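Workshop notebook, Gimeck, back bench
July, started 9:40 in the morning

Today I continue with the small bamboo table. The question from last week is still open: which everyday things we keep on the top for the layout trial, and where each of them has its home place. Praden asked for a list which doesn't change any more, so I put everything out and looked at it for a while before I wrote something down.

I oiled this top in June and it took the oil well. The seams between the boards I can feel with a fingernail, but a cup doesn't rock on them.
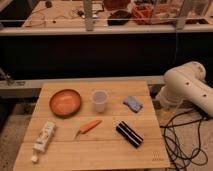
Page last changed: July, 4:15 p.m., revision 2

Home places, as I have them now. Orange bowl at the back on the left, white cup beside it, light blue piece further to the right. The knife stays in the middle, with the handle to the right and the blade turned to the left front corner. Black cylinder with the bands to the right of the knife. White tube at the left front, laid on the diagonal.

I am not fully happy with the tube. It is so close to the corner that a sleeve can catch it. For the next layout I would like to move it inward by the width of a hand, but then it comes near to the blade. Maybe the knife must go up a little first.

The bowl is a good colour against the bamboo, also in the grey light of the afternoon. The cup is more difficult, it is translucent and my eye loses it when I am tired. I wrote to Palacios to ask if they have the same cup in a solid colour. No answer yet.

Stock number for the new top, if we need to order it again: 1,430 in the Treltunitz catalogue, page 768. The colour of the real boards is a bit lighter than in the catalogue.

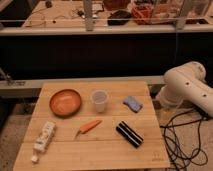
Fiifi Akpalu: I would leave the tube and turn the knife instead, with the handle to the front. Then you can pick it up without reaching over the blade, and the corner question can wait until the next layout.

Good point, I will try it tomorrow. Still to do: wipe the top, second coat of oil on the underside, ask Praden if the list may have a spare line for a spoon.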